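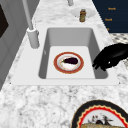 Sink task in simulation: eggplant on a plate in the basin.

Gemetti Sink Benchmark, by Clandwood
Rendered kitchen scenes for testing pick-and-place policies. The headline result is 69 percent success over 12 layouts.

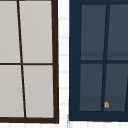 I'd treat that number with care – the real-kitchen figure is 21 percent, and it sits in a footnote. Only 2 layouts were held out of training.

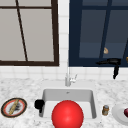 Marcelino Cavalcanti thinks the gap comes from contact physics and wants the Sirnix runs repeated with new seeds.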